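A morning at the Hillton textile sorting depot

June 13, 2019 | 2 min read

Hillton opened its sorting depot to visitors for one morning this month. I signed up because I have dropped bags in the charity bins for years and wanted to see where they end up. The tour cost $6, which went to the op shop next door, and there were 12 of us in the group.

We started at the loading dock, where the bags come off the truck and are weighed. The load that came in while we stood there was 211 kilograms. Shoes and handbags are pulled out first and sent down a separate chute. The rest goes through to the sorting room. 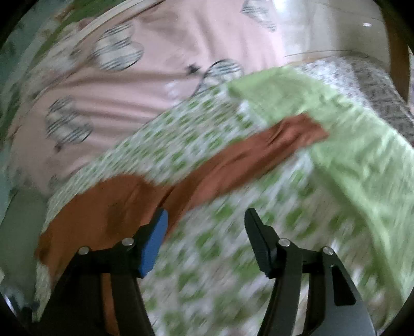
Sorting is done by fabric before anyone looks at size or condition. Our guide said new starters want to sort by colour, and that it slows them down. Clothing and household linen arrive mixed together, and a heap can have a rust-brown piece bunched up on top of a big white cloth with green spots, with pink underneath. Each piece has to be opened out before it can be graded, as stains and tears tend to sit in the folds.

Good linen is baled for resale. Worn cotton is cut up for cleaning rags, and a mechanic's workshop in town takes most of those. Wool is kept aside until October, when the blanket appeal starts.

The baling room was loud and we were only in there a few minutes. Morning tea was instant coffee and date slice. Parking is on the street behind the depot, and the footpath is rough if you have a pram. Wear closed shoes, as they will turn you away at the door in sandals.

677 views | 6 comments | 12 shares

Recent posts
Pelell Woollen Mill open day
Bruvivard Markets in the rain
Behind the counter at Sombatkul Fabrics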